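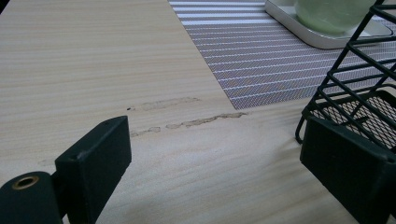

Flanditz hand-held gripper at the demonstration table, Flarkevwood open day, May 2025

Flanditz hand-held two-finger gripper

The Flanditz is a hand-held gripper for recording everyday handling tasks. The operator works it directly, and the recorded movements are used to teach a robot arm fitted with the same fingers. It is sold by Flarkevwood as a single unit or as a left and right pair.

At our open day the Flanditz was set up on an ordinary table with a striped placemat, a white tray and a black wire rack. We use kitchen items for demonstrations as most visitors already know how they should be handled. Visitors could try the gripper themselves after a short introduction from Liudmyla Melnychuk, who runs our training sessions.

The fingers are dark plastic with flat jaw pads. Brass-coloured inserts are fitted at the joints. Pads can be changed on the bench with one screwdriver – no recalibration is needed for pads of the same size. Worn pads should be replaced in pairs. 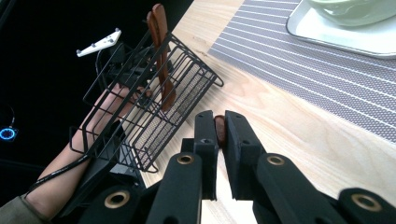
Small wooden parts are a good test of the fingertips. They need to be pinched squarely, and a new operator will often close too early. Wire baskets ask for something else: the free hand has to steady the basket while the gripper works close to the table. Allow a morning's practice before recording anything you mean to keep.

Specification

Weight: 800 g
Internal storage: 64 GB
Pad life: 2,000 closing cycles under normal use
Price: £1,679 per unit, excluding VAT
Supplied with: one set of spare pads, charger, carry case

The Flanditz works with Asora recording software, version 3 or later. Owners of the older Tamayo gripper can keep their charger and case, but Tamayo pads do not fit.

Demonstrations

Sessions can be booked at our workshop or at your own site. For a site visit we need a table at normal working height and a mains socket nearby. You are welcome to supply your own objects – please send a list beforehand. The next open day is in October.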